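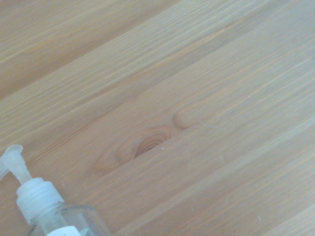 Item 1, finish for the reading room tables. The meeting reviewed the two options left open in November: a hard lacquer and the Bandov oil. Pramila Rajput reported that the lacquer costs less per table but has to be sanded off completely before any local repair. The oil can be renewed in patches. On a pale wood with straight, close grain and a matte surface, cream stripes against tan, a gloss coat would change the appearance more than members want. Oil was preferred. Decision deferred to item 3, pending cost.

Item 2, quantities. The Fistholm branch has 111 tables and the Odine branch 321. Tops only are to be treated. Legs and undersides stay as delivered. Edges count as part of the top.

Item 3, cost and schedule. The budget line stands at $1,000 for trial work and may not be used for the main order. Trial to run on 3 tables at Fistholm, one coat each, with a second coat on one of them. Results to be recorded on the existing maintenance sheet. The Bandov oil was approved for the trial only.

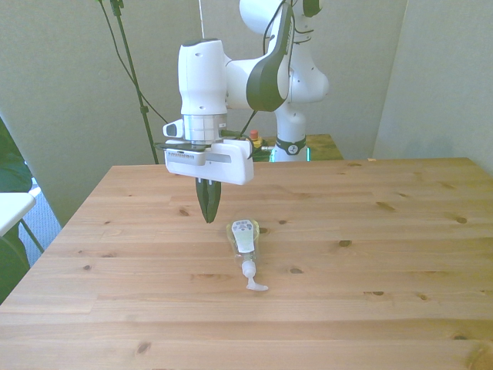
Tineke Van Acker objected that a single coat would not show how the oil stands up to daily cleaning, and asked that all the trial tables receive two. Pramila Rajput replied that the one-coat result was needed for the price comparison. The objection was noted and the trial left unchanged.

Item 4, cleaning products. Nuchit to supply a data sheet for its floor and table cleaner. Carried over.

Meeting closed at 4:40 p.m.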